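Handout 4: Two arms, two hands, one small bathroom
Building a household robot in a shared workshop
Course notes by Trilok Chaturvedi

Read this before the May session and bring your wiring sketch from Handout 3. We start at 6 p.m. at the bench by the door.

1. What we are working on

The job for this part of the course is shelf tidying. The robot stands in front of a bathroom vanity, picks up small items from the rim of the basin and puts them in the open shelves of the mirror cabinet. Everything it handles is light. The hard parts are reach, the height of the shelf and the narrow rim.

The software is in two pieces. Borkska plans the arm paths. Flonen is our own logging script, which saves joint angles and motor current for each attempt. The log folder now holds 2,007 attempts from all groups. Of these, 139 are marked as shelf placements. Use that subset for the exercise at the end.

2. Left and right are different

The left arm carries a gripper, and the right arm carries a hand with several fingers. Treat them as two separate tools in your code. Each has its own open and close commands and its own current limit. A limit copied from one side to the other has already cost us a finger joint.

Cable routing on the right side needs a check before every run. Open and close the hand fully, turn the wrist both ways, and look for any cable that pulls tight. Leave slack at the wrist and tie the cable behind it.

3. Reaching at the vanity

The approach to an item on the rim should be slow for the last part of the path. Stop beside the item, check the gripper height, then close. When lifting toward the cabinet, keep the bottle upright and keep the elbow clear of the door side of the room. 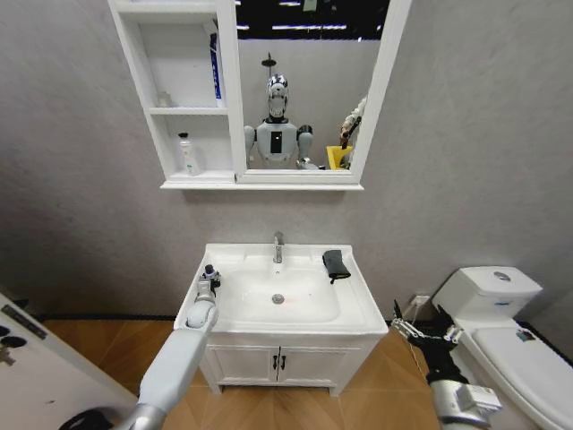
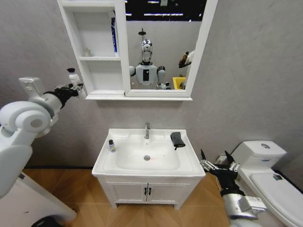
Both views: the left arm working at the vanity, the right hand open.

Why do we limit the motor current instead of only setting a closing position?

The closing position depends on the width of the item, and the width changes from one item to the next. With a current limit, the fingers stop when they meet enough resistance, so the same command can hold a thin bottle or a wide one. Set the position as a second limit in case the gripper misses and closes on air.

4. Mirrors

A mirror gives false depth readings. The planner may place an obstacle far behind the wall, or treat the robot's own reflection as a second body. Mark the mirror as a flat solid panel in the Borkska map by hand. Measure its corners with a tape and enter them in millimeters. Add a margin of 40 mm in front of it.

5. Exercise

Open the shelf placement subset in Flonen. Plot left gripper current against time for any 4 attempts. Mark the point of contact and the point of release. Write one paragraph on how you chose them.

Save the plots in the Nijs folder under your group name.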